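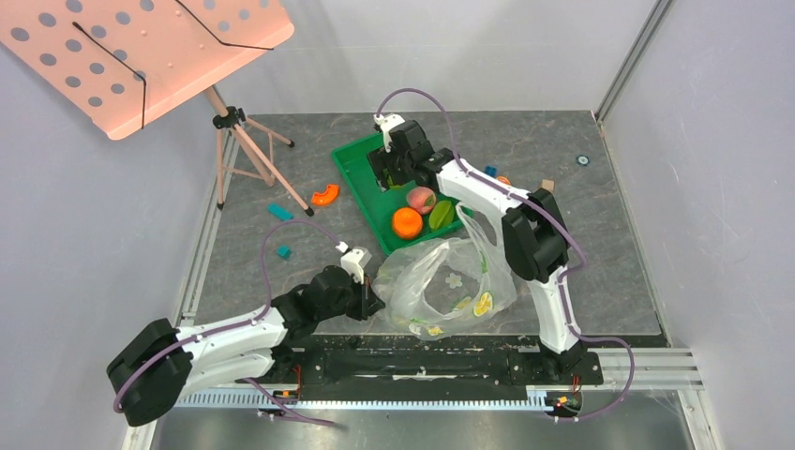 Two-arm test cell with white grippers, a green tray, fruit and a printed plastic bag.

Gripper comparison (two-arm cell)

A gripper comparison is a bench trial in which two or more robot hands are given the same jobs under the same conditions, so that the results can be set side by side. In a two-arm cell, both arms share one mounting rail and one work surface. The layout is common in small labs because a single enclosure can serve for both one-handed and two-handed tasks.

Grippers
The parallel gripper has two fingers that move toward each other in a straight line. It is simple to control and easy to repair, and it is often used as the baseline. Rillness sells a version with stiff fingers, while the Stadier type has softer pads that give slightly under load. Suction cups are sometimes added to a trial, though they do poorly on crumpled film.

Test objects
Objects are picked to cover a range of shapes and stiffness. Blocks and cubes are the easy cases. Round fruit such as a peach or an orange can roll out of a narrow grip. Thin plastic bags are the hardest of the usual items — the fingers must catch a fold or a handle, and the bag changes shape with each touch.

Procedure
In the Pearce method, each gripper makes 30 attempts per object. An attempt counts if the object is lifted clear and held for 2 seconds. A score of 29 or better is a pass for rigid objects. No pass mark is set for bags. A full series across all grippers and objects comes to around 800 attempts, and the fingers are wiped down between sets.

Limits
Scores depend on the controller as well as the hand. A slow closing speed favors soft fruit but does little for film. Results from the Clirkham trials changed noticeably after a controller update — the hardware was the same.

Contact the editors | Text copyright its contributors | Back to top

Comments (2)

benchnotes: Is the hold time the same for bags? Ours sag and slip well after that.

tolliver_k: Same for everything in the Pearce sheet. We log bag slips in a separate column.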